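The Return of the Plain Wooden Block

A nursery storeroom is a fair record of the enthusiasms of early education. At the Dostau Centre for Early Learning, the shelves hold sorting trays, threading boards, magnetic shapes and a good many battery-operated items whose battery covers have been lost. On the lowest shelf, where the smallest children can reach them, are the wooden blocks. They are the oldest objects in the building and the most frequently borrowed.

The Centre's review of its play materials, published on 2019-09-08, devotes its longest chapter to these blocks. The collection stands at 3,702 pieces, of which a little over 3,000 are bare wood and the remainder painted. Some were purchased as complete sets from the Hassanpour workshop. Others were given by families, and a considerable number have no known origin and match nothing else on the shelf. The review recommends that this last group be kept in use.

That recommendation departs from earlier practice. For many years the Centre followed the Fomholm scheme, under which blocks were issued in boxed sets of 165, each piece cut to a fixed ratio of the unit block. The scheme had clear merits. Two small blocks always equalled one large one, a wall begun at either end would meet in the middle, and a missing piece was noticed at tidying time. Staff came to feel, however, that a child who had only ever handled matched blocks was seldom asked to make a decision about them.

Mixed blocks ask for a decision at once. A child presented with a handful of cubes of differing sizes must settle which is to go at the bottom, and whether the painted one belongs with the others at all. The review suggests that a first session should involve very few pieces, set out on a clear table, with no model to copy and no instruction beyond an invitation to begin.
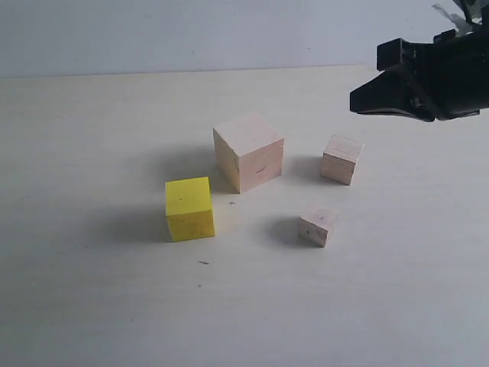
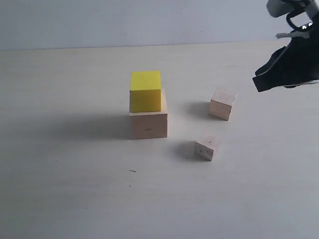

Yellow and bare wood on a pale tabletop. 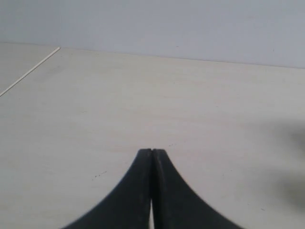 Size is generally the first property to be tested. Younger children will often attempt the larger block on top of the smaller, and many will persist with it. The review advises adults to allow this. A large cube can rest on a smaller one if it is placed with care, and the discovery belongs to the child who makes it. The opposite arrangement, with the smaller block above, leaves a ledge of the lower block exposed, and older children soon begin to use that ledge for other things: a path, a shelf, a place for a figure to stand.

Colour is treated more cautiously. Fully painted sets tend to be sorted by colour before anything is built, and in some groups the sorting becomes the whole activity. A single painted block among plain ones has a different effect. It is commonly given a part to play, and staff have heard it called the king, the cheese, the bus and the baby. The Centre now includes one or two painted pieces in each basket.

The chapter also considers wear. Rounded edges, small knots and scuffed paint are accepted as ordinary, and blocks are withdrawn only where there is a splinter, a crack or flaking paint. During the inspection in June, 115 pieces were set aside on these grounds. Most required a few minutes with fine sandpaper and were back on the shelf within the week. The Centre does not revarnish. Bare wood grips slightly better than a glossy finish, and a tower of bare blocks will tolerate a degree of misalignment that a varnished one will not.

Cleaning follows the method set out in the Horkon handbook, which the Centre has used for some years. Blocks are wiped with a well-wrung cloth and left to dry singly on a towel, away from radiators. They are not soaked. Layered wood in particular should be kept from standing water, which may lift the plies at the edges.

Storage has proved the most disputed question. Deep boxes hold more but oblige children to empty the whole box in search of one piece, and the noise is considerable. Open shelves look attractive in the morning and take a long time to restore in the afternoon. The present arrangement of shallow baskets is described in the review as satisfactory. A trial of labelled trays will begin in the two older rooms next term, and its results will be reported in the spring supplement.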